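# Creator Support on a Small Video Platform: Ticket Handling at Ondetau

Project report, submitted 22nd June
Group members: Lụa Kiều, Ifor Ifans, Štěpánka Říha
Supervisor: Efa Nicholas

## 1. Background

Ondetau is a video hosting platform used mainly by hobby channels. Creators contact the company through one web form, and the form feeds a shared queue. Until last year the queue was read by general support staff. The company then set up a creator liaison desk, headed by Ronaldo Pangilinan, to take over questions on payment, copyright claims and channel visibility.

The project asked whether the desk changed how long creators wait for a first useful reply. A reply was counted as useful if it named the cause of the problem or asked for a specific missing item. Automatic receipts were excluded.

## 2. Data

Ondetau gave us an export of 2416 closed tickets with names and channel links removed. Each row held a topic label, time stamps, the text of the first message and the text of every reply. The topic label is chosen by the creator from a drop-down list and is often wrong. Many visibility complaints were filed under "Technical" and several copyright disputes under "Other".

We relabeled the tickets by hand. Kiều and Říha each labeled the full set, working from a two-page coding guide (Appendix A), and Ifans settled the disagreements. Most of these involved tickets that raised two problems in one message. The rule adopted was to label by the first problem mentioned.

In addition, 14 creators answered a written questionnaire. Recruitment was through the Danden forum, where Ondetau users trade advice – the sample is therefore tilted toward active users.
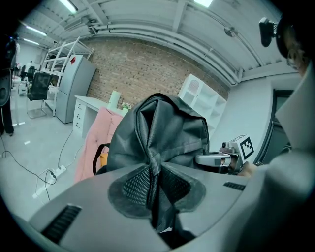 ## 3. Method

Tickets were split into two periods, before and after the desk opened. The changeover month was dropped. For each topic we compared the median wait for a first useful reply. Medians were used in place of means to limit the effect of tickets that stayed open over holiday closures.

Reply texts were also scored for clarity on a scale from 1 to 4. The scoring sheet was adapted from one used in an earlier Qureshi course project on insurance letters. Scorers did not see the date of the reply.

## 4. Results

Payment tickets showed the clearest change. The median wait was 78 hours before the desk opened and around one working day after. Copyright tickets improved less. These require a response from the claimant, and the desk has no control over that step.

Visibility tickets showed no change in wait. Their clarity scores did rise, mainly through the removal of a stock paragraph on recommendations that had been pasted into nearly every earlier reply.

Questionnaire answers were mixed. Creators with a payment problem were generally satisfied. Two respondents had moved part of their catalog to Pallport and gave slow copyright replies as the reason.

## 5. Limitations

The export contains closed tickets only, so the longest waits may be missing. Ondetau also changed its payment provider in July, within the second period – part of the gain on payment tickets may come from that change. We could not separate the two effects with the data available.

The questionnaire is too small to support any claim about creators in general.

## 6. Further work

A repeat export that includes open tickets has been requested. Pangilinan has agreed to add a second topic field to the form, which would remove the need for the first-problem rule.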